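Visit report: Falimance manipulation software group, Solheim site

Filed under: planning, simulation, tooling

The Solheim site of Falimance holds an open afternoon for integrators each March. I attended on Friday to look at the planning stack, which the company has been rewriting for two years under the name Vimia. Hardware was on show in the front hall and drew most of the visitors. The notes below cover the software rooms upstairs.

Adanech Moges, who leads the planning team, gave the opening walkthrough. Vimia splits a manipulation task into 3 processes: a scene estimator, a motion planner and a low-level controller. They share a single message bus with timestamps taken at the source. The previous version let each process stamp messages on arrival, and Moges showed a log in which the planner had been working from a pose that was 68 milliseconds older than its label claimed. At slow speeds the error was small enough to pass acceptance tests. At production speed it put the fingers into the side of the object.

The fix was mostly bookkeeping. Every pose now carries its capture time and the joint state at that time, and the planner refuses any pose it cannot match to a joint state. Refusals are logged as a separate error class. I asked what happens when they come in bursts. The arm holds position and the operator gets a message with the name of the late process, which is more than I can say for the system we run at home.

The second room was simulation. Margit Myklebust maintains the regression suite, called Grustum, which currently contains 2,364 kitchen cases. A case is a text file: a room layout, a set of objects, a start configuration, a goal and a random seed. The suite runs overnight against the main branch and a shorter selection runs on each merge request. Anyone in the group can replay a failed case from its seed on a desktop machine, stepping the controller one tick at a time with the gripper view open beside the planner trace.

We spent most of the session on upright grasps next to large flat surfaces. These are awkward for the planner. The opening between the fingers has to be lined up with the object while the outside of the finger brackets keeps clear of whatever is next to it, and the object itself hides part of what lies behind.

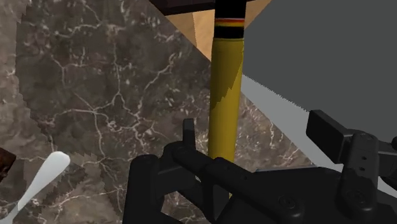
Simulated gripper view, upright cylinder on a marble counter, gray panel to the right.

Myklebust used the case to explain how the estimator handles occlusion. The lower part of the cylinder is behind the left finger assembly from this viewpoint, so a fit based only on visible pixels tends to drift along the axis. Vimia keeps the last full fit from a more distant view and lets the near view correct lateral position and tilt only. Height along the axis is frozen until the fingers close. The rule is crude, but it is easy to test, and the replay tool prints which components of the pose are live and which are frozen.

Shadows and surface pattern are varied from run to run. The veined countertops were added after an edge-based tracker locked on to a vein and followed it for most of an approach. That tracker has been retired. Its replacement uses a learned segmentation mask with a geometric fit on top, and the cases that broke the old one have stayed in the suite.

On the planning side, the collision model of the gripper is now built from 5 convex pieces. An earlier single hull was faster to check but rejected many valid approaches near walls. Moges said that the extra checking time is recovered by caching distances between planning cycles. I did not see timing figures and would want them before quoting this to a customer.

Some points remained open. Contact in the simulator is rigid, so a finger pad that would give slightly on a real object does not give here, and closing force is tuned separately on hardware. Transparent objects are excluded from the suite. The configuration files have no schema checker yet; a misspelled parameter is silently replaced by its default. Myklebust has a draft checker on a branch and expects to merge it before the next release.

Documentation was better than I expected. The replay tool has a proper manual, and the error classes are listed with likely causes. The message bus interface is described only in code comments.

Moges offered a trial license covering the replay tool and a subset of the cases. I have asked for the version with upright grasps included. Our own logs will need converting first, as they carry arrival times only.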